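Glass, glass and more glass

8 Apr 2022

So I've been neglecting this blog, and the reason is that I have spent most of the spring gathering demos for Nindgate, our little learning-system project. If you've never done it, gathering demos means you drive the arm through a job by hand, over and over, and save each go so the model has something to copy. It's a bit like teaching a very patient kid to tie shoes, except the kid forgets everything if you move the lamp!

We're at 1109 saved runs now. I wanted a rounder number to brag about but Radek threw out a whole batch where I'd left the gripper speed set wrong (sorry, Radek). He was right, they were awful. You could feel the jerkiness just reading the logs.

The first jobs were easy stuff, blocks and cups. Then Themis decided we should move on to lab things, petri dishes and small tools, and I said sure, how hard can it be. Well. Clear glass on a white table is about the meanest thing you can show a camera. Half the time the shadows are easier to find than the dish is. I asked whether we could put down a dark mat and got a firm no, the whole point is that the model should cope with ugly lighting and pale tables too. Fine!

My own rule, after a lot of bad afternoons, is to never start two runs from the same spot. I nudge the dish, turn the tool a little, come in from a different side. Early on I was lazy and left everything where it was, and the model we trained on that batch learned to reach for one exact place on the table whether or not there was anything there. Very confident, very wrong. Vilém laughed so hard he had to leave the room.

I also keep the clumsy runs now, as long as I recover in the end. If I bump the handle and have to back up and try again, that stays in. Only the hopeless ones go in the trash.

Last session was the little metal spoon, which I like because the handle gives you something solid to aim for.
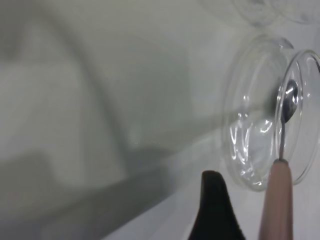
The wrist camera's view: gripper finger by the spoon handle, and glass doing what glass does.

You get why I squint a lot. I can do around 20 of these before my hands get sloppy, then I make tea and label the ones I have. Labeling is dull but I put on the radio and it goes by.

Next up is lids, which Themis is much too excited about. I'll post again when we have the first numbers from the spoon batch, or when I've dropped something expensive, whichever comes first.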